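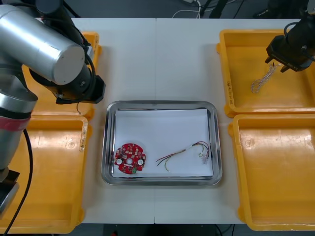

3.2 Tray presentation and parts sorting

Small electronic assemblies are commonly presented to the sorter in mixed lots, and the time spent separating them depends on how well each item can be told from its background. At the Lumanlan site all lots were presented in shallow metal trays. A sheet of white paper lines the tray in Figure 2, and the red circuit board and the small wire harness lie on it with bare paper between them. The polished walls of the tray reflect strongly, and dark wire ends resting against them were the main source of missed items in the unlined condition. Orange-yellow plastic bins stand to the left and right of the tray.

Figure 2. Lined tray with circuit board and wire harness; sorting bins at both sides.

A total of 2,424 items were sorted over 108 lots. Harnesses took longer than boards in both conditions. Their loose ends catch on neighboring parts, and a harness lifted by one wire tends to drag whatever lies under it. Boards were handled by the rim only — contact with mounted components was logged as a fault. The liner was replaced after every 10 lots, or sooner if torn. Bin positions were held constant within a lot and exchanged between lots to limit any preference for one side.

Lots in which two harnesses had become tangled were timed separately and are treated in Section 3.4.

Related items
Calimlim and Ambrosio, Liner color and part visibility in shallow trays
Fellden bin layout study, January supplement
Riststead notes on harness storage

Reader comments (2)

tmarsh: Was the paper fixed down? Ours slides whenever a connector snags on it.

C. Ambrosio: It was cut close to the tray width and left loose. Tape left residue on the metal.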